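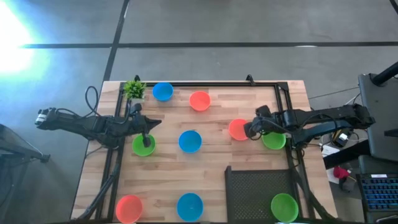 > Is the Nimier open day still on for June, and do we have to sign up?

Still on, and please do sign up! The form closes at 120 names and we lost people at the door last time. I went to the preview at the Sestholm building and had such a good time (the two-arm table with the colored bowls is my favorite, go there first). Parking is 3 dollars, coins only, and the Cullinane entrance is the one to use. I'll post the link once I dig it up.

On Apr 16, 2019, Wurnetti list member wrote: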